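Kabelführung am Handgelenk, Schleife bleibt am Tisch hängen
Forum > Werkstatt und Automation > Greifer, Arme, Zellen
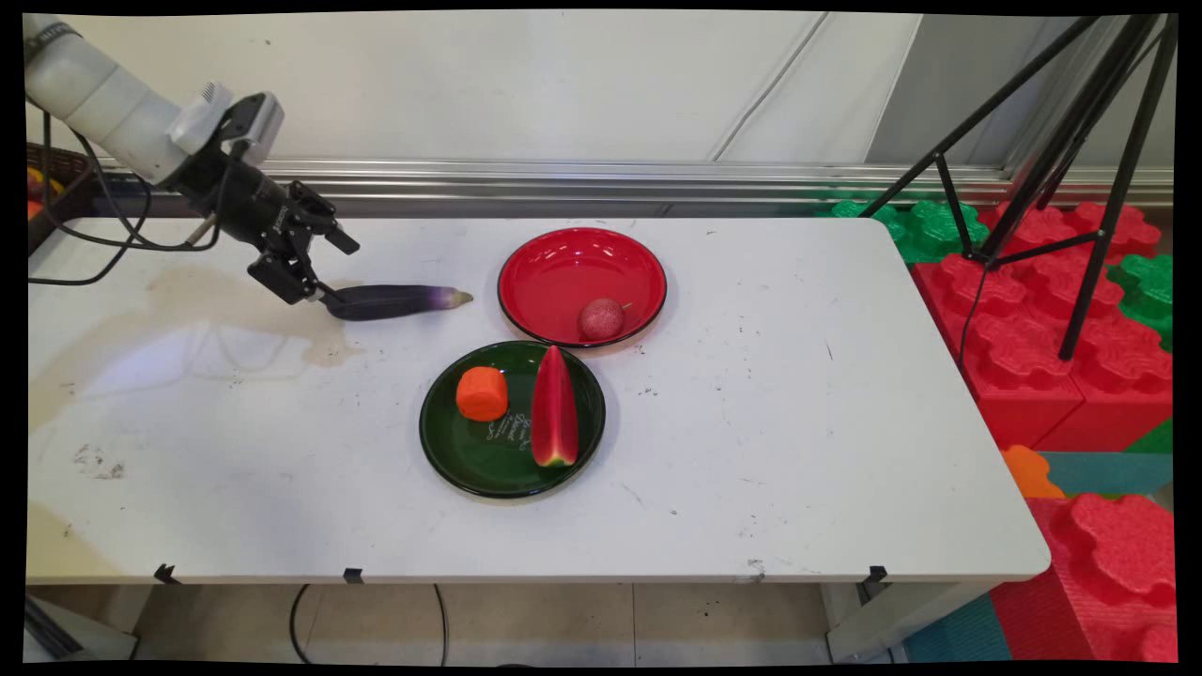 paditstead_werkbank schrieb:
Moin zusammen, ich betreue seit dem Frühjahr eine kleine Greifzelle: ein Arm, ein Zweifingergreifer, ein Tisch, wechselnde Teile. Zurzeit Obst und Gemüse, also alles, was rollt, glänzt oder sich dem Greifen aus Prinzip widersetzt. Die Aubergine ist übrigens der Endgegner. Glatt, rund und vorne dieser Kelch, an dem der Finger gern abrutscht.

Mein eigentliches Problem ist das schwarze Kabel. Es hängt vom Arm in einer Schleife nach links zur Tischkante runter. Solange der Arm rechts über den Tellern arbeitet, ist alles friedlich. Fahre ich nach links unten, legt sich die Schleife gelegentlich auf die Platte, schleift mit und zieht dann am Stecker. Ergebnis: Greifer verliert die Verbindung, Programm steht, ich stehe daneben.

Was ich schon durchhabe:
Schleife kürzer gebunden. Dann reicht es nicht mehr, wenn das Handgelenk ganz dreht.
Schleife länger gelassen. Dann fegt sie den Tisch.
Stecker getauscht. Hielt 9 Tage.
Gut zugeredet.

Wie macht ihr das? Schleppkette kommt mir für so einen Arm übertrieben vor.

tarnum_tom schrieb:
Schleppkette an einem Arm, der Auberginen anhebt -- ja, das wäre ein bisschen Schwerindustrie.

Klettbänder. Eins am weißen Segment, möglichst weit oben, eins kurz vor dem Handgelenk, dazwischen leichter Durchhang. Die freie Schlaufe gehört dahin, wo gedreht wird, und sonst nirgendwohin. Bei dir hängt alles an einer einzigen großen Schleife, die soll jede Achse gleichzeitig ausgleichen. Das kann sie nicht.

Nhi Lâm schrieb:
Klett am Arm ja, aber bitte nicht stramm. Ich habe bei uns ein Kabel gesehen, das jemand mit Kabelbindern festgezurrt hatte, als müsste es einen Orkan überstehen. Der Mantel war an der Kante durch, drinnen fehlte eine Ader. Gesucht haben wir den Fehler zwei Schichten lang in der Software, weil die ja immer schuld ist.

Vorgehen bei uns:
1. Arm von Hand in die beiden äußersten Lagen führen, Antrieb gesperrt.
2. Handgelenk in beide Richtungen bis zum programmierten Anschlag drehen.
3. In der ungünstigsten Stellung die Länge abnehmen, dann 40 mm zugeben.
4. Erst jetzt Klett setzen.
5. Zugentlastung direkt hinter dem Stecker, am Gehäuse verschraubt und nicht geklebt.

Punkt 5 ist der, den alle weglassen.

paditstead_werkbank schrieb:
Ertappt. Zugentlastung ist derzeit ein Stück Gewebeband und viel Optimismus.

Ikix_Obsa schrieb:
Ich widerspreche mal. Das Kabel ist doch bloß das Symptom. Warum muss der Arm überhaupt so tief nach links? Rück die Teile eine Handbreit nach rechts, die Teller auch, und die Stellung, in der es hakt, kommt gar nicht mehr vor. Kostet null Euro und kein Klettband.

tarnum_tom schrieb:
Und beim nächsten Umbau liegt wieder was links, und er macht denselben Thread noch mal auf. Wenn die Mechanik den Arbeitsraum nicht hergibt, repariert man die Mechanik.

Ikix_Obsa schrieb:
Oder man sperrt den Bereich in der Steuerung und hat Feierabend. Ich habe eine Zelle, die läuft seit November mit gesperrter Ecke. Vermisst hat die Ecke bisher keiner.

Noelia Casado schrieb:
Ihr habt beide recht und seid beide anstrengend.

Mir fällt was anderes auf: Am Boden laufen zwei dünne Kabel unter dem Tisch raus. Sind die irgendwo fixiert? Wenn da einer beim Teilewechsel mit dem Schuh reingerät, hast du denselben Ausfall und suchst ihn wieder oben am Arm. Und unter der Vorderkante sitzen schon Clips. Falls die zum Kabelhalten taugen, würde ich die auch dafür nehmen.

paditstead_werkbank schrieb:
Die Clips hat mein Vorgänger Assefa hinterlassen, zusammen mit einem Ordner, in dem genau ein Blatt liegt. Auf dem Blatt steht »siehe Ordner«. Ich nehme die beiden Bodenkabel heute Abend hoch.

@Ikix_Obsa: Sperren geht leider nicht, die linke Seite brauche ich für lange Teile. Eine Aubergine liegt nun mal quer, wenn sie quer liegt.

Mekdes Feyisa schrieb:
Frage zum Greifer, wenn wir schon dabei sind: Was für Beläge fährst du auf den Fingern? Bei glatter Schale wirkt ein verschmutzter Belag wie Seife. Ich wische die Finger zu Schichtbeginn mit einem feuchten fusselfreien Tuch ab, danach trocken nach. Kein Alkohol auf Silikon, bei uns wurde der Belag davon mit der Zeit hart. Und alle 200 Griffe einmal mit dem Fingernagel drüber: Wenn er an der Kante hakt, löst sich der Belag.

Den Tisch würde ich bei der Gelegenheit gleich mitnehmen. Der große bräunliche Fleck links ist vermutlich harmlos, aber falls da etwas klebt, hast du es bald am Kabel und dann an den Fingern.

paditstead_werkbank schrieb:
Silikon. Und ich habe bisher Alkohol genommen. Großzügig.

Der Fleck war vor mir da. Ich habe ihn mit drei Mitteln bearbeitet, er hat alle drei überlebt. Kleben tut er nicht, ich halte ihn inzwischen für Inventar.

Nhi Lâm schrieb:
Dann neue Beläge, bevor du irgendwas an der Greifkraft drehst. Sonst stellst du die Kraft auf den alten ein, und der neue macht dir aus der Aubergine Mus.

Bethel Negussie schrieb:
Noch was zum kleinen Sensorgehäuse oberhalb des Handgelenks: Leg den Klett nicht so, dass das Kabel davor durchhängen kann. Bei uns lief das Kabel in zwei Stellungen quer durchs Sichtfeld, und die Erkennung hielt es tapfer für ein Teil. Der Arm hat dann versucht, sein eigenes Kabel zu greifen. Sah sehr engagiert aus.

tarnum_tom schrieb:
Das möchte ich bitte als Video.

Bethel Negussie schrieb:
Gibt es nicht. Wir waren mit dem Not-Halt beschäftigt.

paditstead_werkbank schrieb:
Rückmeldung vom Umbau. Antrieb gesperrt, Längen nach Nhis Liste abgenommen, zwei Klettbänder ans weiße Segment, Kabel auf der vom Sensor abgewandten Seite. Zugentlastung verschraubt, 8er Schelle, M3 ins vorhandene Gewinde. Das Gewinde war die ganze Zeit da, mit einem Stopfen drin. Bodenkabel hängen jetzt in den Clips.

Eine Runde durch alle Lagen langsam gefahren, danach im normalen Tempo. Die Schleife ist deutlich kleiner und bleibt auch links unten über der Platte. Beläge sind bestellt, bis dahin wird mit Wasser gewischt.

Ikix_Obsa schrieb:
Freut mich. Mit gesperrter Ecke wärst du vor zwei Tagen fertig gewesen.

Noelia Casado schrieb:
Schreib die Längen auf und leg sie in den Ordner. Dann hat er zwei Blätter.

paditstead_werkbank schrieb:
Liegt drin. »Siehe Ordner« habe ich aus Respekt dringelassen. Wenn die Beläge da sind, melde ich mich wegen der Greifkraft noch mal, da habe ich bisher auch eher nach Gefühl gearbeitet.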